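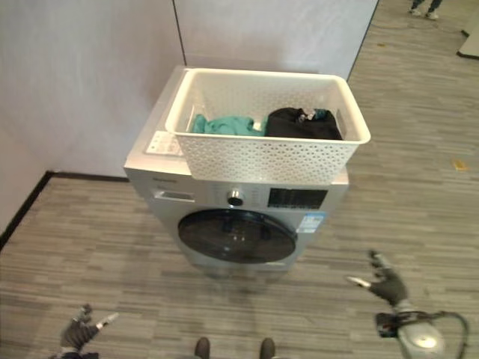 Washer with basket on top, two garments in it.

September, 4:40 pm
Chinyere Etim

Pack weight and stove notes for the Nodby loop, 2 nights.

Kurkik burner, 400 ml water, lid on, no wind: boil in 200 s. Repeated with the Dalutance windscreen fitted, 81 s of that before first bubbles. Screen sits too close to the valve, so left a gap on the downwind side. Do not close it up fully -- valve body got hot to the touch on the first try.

Shelter: seam tape on the Ekanayake tarp is lifting at the ridge tie-out. Cleaned with alcohol, re-taped, left under a weight overnight. Check before packing. If it lifts again, sew a patch and seal both sides.

Water filter flow is slow even after two backflushes. Taking tablets as backup.

Food bag still over target. Dropped the second mug and the spare fuel can. Not dropping the rain pants.

Open items:
-- guyline on the left rear corner, frayed, replace
-- hip belt buckle, spare in the parts drawer
-- print the trail map, phone copy will not load offline

3 comments | 6 shares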